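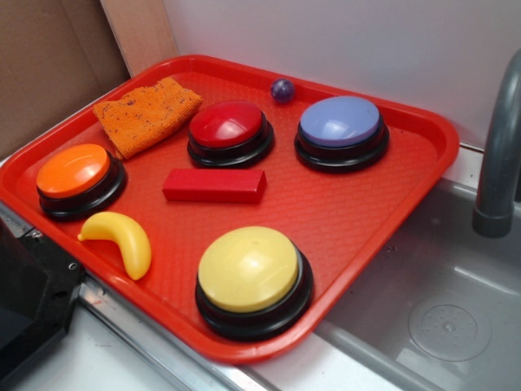

## Quiz night kit and hall check, Misano Community Hall, May 2024

Walked the whole building before the big spring quiz and I'm so pleased with how it's coming along! Comments are under each item, so please read them and don't just skim for the ticks.

### Entrance and exits

- [x] **Front doors open fully from inside.** Smooth as anything now the hinge has been oiled.
- [x] **Exit signs lit.** All good, and the new one by the kitchen is lovely and bright.
- [ ] **Side exit clear.** Folding chairs were stacked against it again. Moved them to the Salian Room -- please keep them there!
- [x] **Ramp.** Handrail solid, no loose boards, grip strips holding up well.

### Main hall

- [x] **Floor.** No lifted edges. The patch near the stage has taken beautifully.
- [x] **Tables.** Legs lock properly on everything except table 18, which has a bent catch. Tagged and put aside.
- [ ] **Extension cords.** One has a nick in the jacket near the plug. Throw it out, no tape repairs. Replacement goes on the Drerell order.
- [x] **Cord covers.** Plenty to get from the stage to the scorer's table.

### Quiz gear

- [x] **Answer buttons.** Press each one 3 times before doors open and check that the cap springs back. They wipe up wonderfully with a barely damp cloth (no spray, please).
- [x] **Battery covers on the small gear.** Screws snug. Spare coin cells live in the locked drawer, well away from little kids.
- [x] **Speakers.** Stands pinned and legs spread wide. The sound from the back row is terrific!
- [ ] **Microphone.** Crackles when the cable moves. Safe to use, but try the other cable first.

### Kitchen

- [x] **Extinguisher.** Needle in the green, pin in place, tag current.
- [x] **Fire blanket.** On its hook by the stove.
- [ ] **Urn.** Lid doesn't seat well. Use the Zirutmont kettle until it's fixed.
- [x] **First aid box.** Restocked with burn gel and the big bandages.

### Still to do

1. Order the extension cord and table catch.
2. Fix or replace the urn lid.
3. Recheck the side exit an hour before doors.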